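Branch library systems check: catalog, circulation and reading room
Stusard Public Library, Eter branch
Completed 1 September 2022 by Brândușa Stanciu

Marks used: OK, Fix, Watch. Comments go under the item. Items left open in April are carried over and marked with a C.

Catalog server and backups

Nightly backup runs and finishes — OK
The log shows no failed jobs since the last check.

Restore test from backup — Fix (C)
Still not done on the new machine. Filtska support sent the steps in April and they are in the binder behind the circulation desk. Needs an evening when the branch is closed.

Server closet door locks — OK

Server closet clear of boxes and paper — Fix
Withdrawn paperbacks were stacked against the vent again. I moved them to the sale shelf. Please use the hall cupboard for overflow.

Battery backup holds the load — Watch
Held for 19 minutes with the plug pulled. The shutdown script needs less than that, but the figure is down from last time.

Staff accounts and patron data

Accounts of former staff closed — Fix
There were 2 still active, both with circulation rights. Closed while I was on site.

Shared desk login — Fix (C)
The front desk still uses one login for everyone. Each person has their own account, so please use it. The overdue override should not be open to a shared account at all.

Patron records purged on schedule — OK
Lapsed cards are removed after the waiting period. Checkout history is off by default, and I tested it with a dummy card.

Printed hold slips show no full names — OK 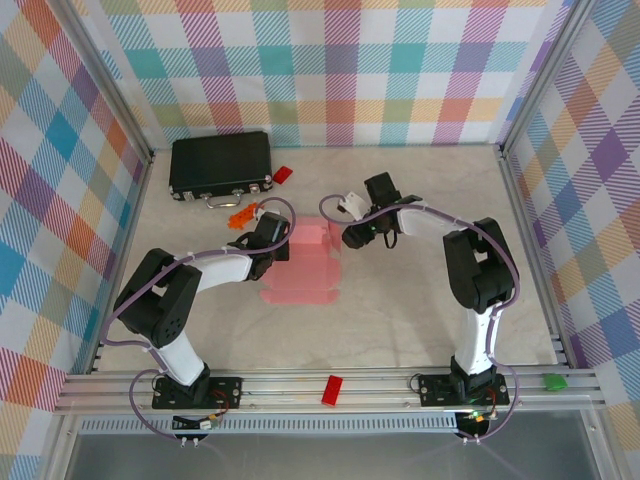
Public catalog stations

Screens return to the search page when idle — Watch
One station by the large print shelves stays on the last patron's account page until somebody touches it. Restarted it and it behaved, but check it again next week.

Cables off the floor — Fix
The power strip under the children's station has come off its bracket. Taped down for now. Tape is not a repair.

Wheelchair clearance at the low station — OK
35 inches at the narrowest point, measured with the chair pushed in.

Circulation desk

Scanners read old and new barcodes — OK
Tried almost 100 items from the returns cart. The few that failed had torn labels and went to mending.

Receipt printer — OK

Offline checkout — Watch
Works, but two of the staff I asked did not know where to find it. The Saengthong sheet has the steps on the back — put a copy by each screen.

Shelving and reading room

Tall units fixed to the wall — OK

Step stools sound, rubber feet in place — Fix
The gray one in nonfiction has lost a foot. Removed from use and labeled.

Exit signs lit, exit route clear — OK
Book truck parked near the side door was moved while I was there.

Open items go to the branch manager. Sign and date each one on the paper copy once it is done, and leave the copy in the binder.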